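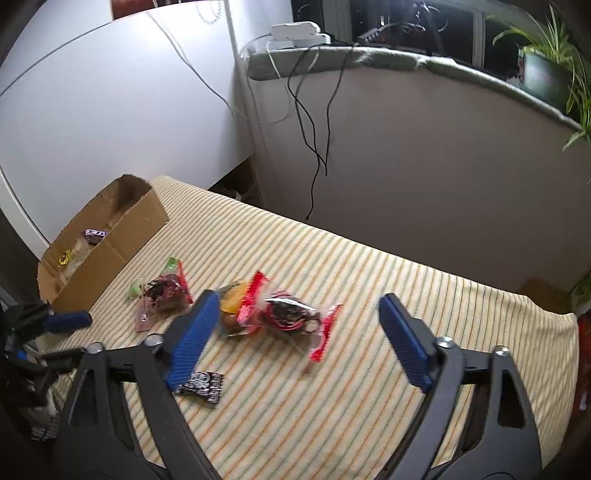
Re: Abeysekara notes, week 8

On May 25, 2021, the Fadton study circle list wrote:
> Could we slow down a bit? I counted 586 lines of commentary
> in the Memon handout on one short surah, and I was still on
> the second verse when everyone else logged off.

Fair complaint. I typed most of that handout and lost my own place twice.

My suggestion is that we go back to what we did in April, one verse a week, recited first, then the plain meaning, then the commentary. If the commentary runs to three opinions we hear all three, and whoever wants to settle a thousand-year-old disagreement before the call ends is welcome to try it on their own time.

The old Abeysekara notes are shorter and I still think they're better for beginners. Page 147 has the part on patience, which I recommend to anyone who has watched me share my screen.

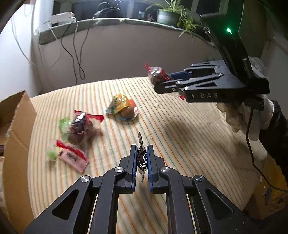 Lonach wrote back off-list that one verse a week is fine, but the recitation should stay at the end, when latecomers have arrived and can hear it too.

I could live with that. My worry is that the end of our calls tends to wander off into parking and whose turn it is to host. Put the recitation at both ends, maybe? It's a short surah.

Please reply to the list and leave my inbox out of it. If I hear no objections I'll send the first verse out with the blank page for notes, and the Memon handout can go in the archive for the brave.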